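Tape cross as a visual reference for the wrist camera – worth keeping?

herkthorpe_bench
Hi all, long post ahead, sorry in advance. I've been rewriting the homing check for our small pick-and-place cell here in Valtetville, and I'd love some opinions before I get too attached to my own idea.

The way it works now, the arm goes to a fixed pose over the table, looks straight down through the wrist camera, and tries to find two strips of tape that cross on the mat. I fit a line to each strip, take the intersection, and compare that point and the two angles with a stored reference. If they match, the planner is allowed to run. If they don't, it stops and asks for a person. I called the package Diris because every package needs a name, and it has grown to 487 lines, most of them for handling cases where the line fit does something silly.

On most mornings it's lovely. Then every so often the angle of one line jumps by 2 degrees between one image and the next while the arm is sitting perfectly still. The other line stays put. I've been staring at this for days and would be so grateful for a second pair of eyes.

solderandtea
Welcome to the club! Before anybody gets into the math, what are you using for the line fit? If it's a plain Hough transform on an edge image, you're getting both edges of each strip, and which edge wins can flip from one image to the next. With a narrow strip that gives you a small sideways hop. If the tape isn't the same width all the way along, the two edges aren't parallel, and then you get a small rotation too.

herkthorpe_bench
It's Canny and then Hough, yes, and I keep the strongest peak in each of two angle ranges. Oh dear. So I may be hopping between the left and right edge of the same strip and calling it motion.

quietgantry
I'm going to be the grump here (with affection). Take the tape up and print a proper fiducial board. You get a full pose, you get an ID, and you get a reprojection error you can put a limit on. A tape cross gives you one point and two directions, and it looks the same if you turn it half a turn. I spent most of February chasing a bug like this in our Seixas workcell and every hour of it went away when we glued down a printed board.

solderandtea
I knew you'd say that, and I don't fully agree. A board is great if you need pose. For a yes/no check at a fixed height, a cross is plenty, it costs next to nothing, and you can replace it in a minute. The half-turn thing doesn't matter if the joint encoders already tell you which way the wrist is pointing.

quietgantry
Until somebody replaces it in a minute and puts it down a little crooked. Then your reference is wrong and the check fails for a reason that has nothing to do with the arm.

mapleservo
Can I ask for an actual view from the camera? You can talk about edges all day, but I'd like to know what the detector is being fed. Raw, please, with no overlay drawn on top.

herkthorpe_bench
Of course, happy to. Straight from the check pose, no overlay: 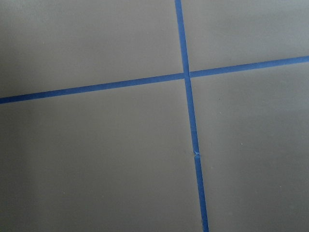 What I'd try, in order

mapleservo
Thank you, that helps a lot. I've put this as a little list so you can work down it with a cup of something warm.

1. Drop the edges and segment on color. Saturated blue on a flat gray mat is about as friendly as it gets. Threshold on hue and saturation, then fit a center line to the blue pixels of each strip.

2. Leave out the pixels near the crossing. The overlap is slightly darker, and either strip can steal points from the other there.

3. Look at the near-vertical strip. There's a nick or a join in its lower half, and up above the crossing it looks a bit narrower, with a faint light seam. An edge detector can easily grab that seam as a third line. I'd bet that's the one that jumps.

4. Use RANSAC for the fit, 100 iterations is more than you need, and log the inlier count next to the angle. The pale specks on the mat won't bother you after the color threshold.

5. Average over 3 images before deciding anything.

quietgantry
That's a sensible list, and I still want a board. At the very least, store the reference again each time the tape is redone, and make the software refuse to run if the reference is older than the tape.

herkthorpe_bench
The jumping one is the near-vertical strip, yes! I went back through the log just now. I'll move Diris over to the color mask tonight – it should let me delete a good chunk of those 487 lines – and I'll add the reference rule as well, that one's fair. Fresh tape can wait until the new fit has had a go at the old strip.

solderandtea
Please do keep the old strip for a bit, a slightly scruffy target makes a nice test. And post the angle plot when you have it, even if it's ugly.

Contact the moderators | Copyright 2021 Herkthorpe Bench Forum | Back to top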